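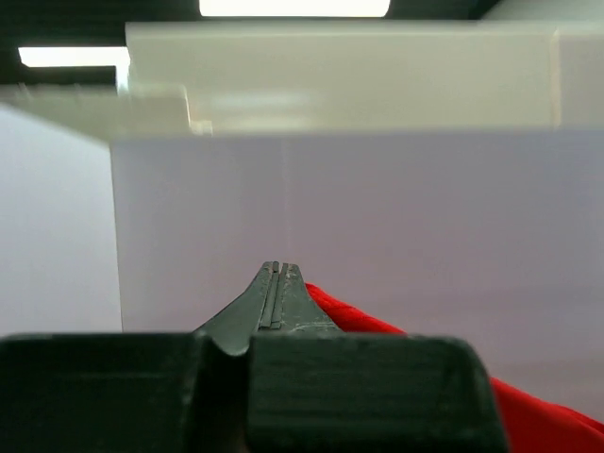

A red cloth, draped against a pale wall.

In praise of the loud cloth

I own one red tablecloth and I'd give up most of the kitchen before I'd give up that. It's the colour of a fire engine, it has been through the wash maybe 300 times, and every time I shake it out I feel the room wake up. I want to make a case for red cloth in general: on tables, over chair backs, hung on a hook by the stove, thrown over a shelf you'd sooner not look at. We don't use it nearly enough!

Walk through any of the new places going up in Prarnbridge and you'll see what I'm arguing with. Grey sofa, grey floor, oatmeal curtains, tea towels in a shade somebody has named Fog. I like a pale wall as much as anyone (ours are a white that goes a bit lilac in the late afternoon, and I love them for it). But a pale wall wants company. Put one strong colour against it and the wall gets better too. You notice the lilac. You notice the light moving.

And cloth is the way to do it, I think. Paint is a weekend and an argument. A red chair is a commitment, and a red kettle always looks a little pleased with itself. A piece of fabric you can pick up and move. It falls into folds, and the folds give you four or five reds where you only paid for one, darker down in the creases and nearly orange where the window catches it. I could stare at a badly folded red cloth for a good ten minutes, and have done, with the potatoes boiling over behind me.

My friend Nadège Barbier disagrees with me completely. She keeps a beautiful house, all flax and undyed linen, and she says red is tiring, that it nags at you from across the room. She also says it bleeds, and on that point I have to give ground. In November I put a new red napkin in with the good sheets and we've been sleeping in pink ever since. Wash it cold, wash it alone, and do that for longer than the label tells you.

On the tiring part, though, I won't budge. A whole red room would wear anybody out, I agree. One cloth is something else. My grandmother's kitchen had a single red cloth in it and that's the thing all of us remember, cousins included, though we can't agree on whether the cupboards were cream or green. It came out for birthdays and for shelling peas. It had a burn near one corner the shape of a bean.

You don't have to spend much, either. The remnant bin at Renaud, out past Skolgate, is the best place I know, and I've never paid more than 27 dollars there for a piece big enough to cover our table and hang down properly at the sides. Cotton is what I'd look for, something with a bit of weight so it drapes well and doesn't stick out stiffly like a paper hat. Leave the edge raw if you hate sewing. I hemmed mine by hand over a very long cricket match and the stitches wander all over the place.

Don't iron it. I feel strongly about this! A flat red cloth looks like a sign telling you to stop. A rumpled one looks like somebody has just got up to fetch the bread.

Mine is on the line as I write, next to the pink sheets, and I can see it from the desk. Nadège is coming for lunch on Sunday and it's going on the table.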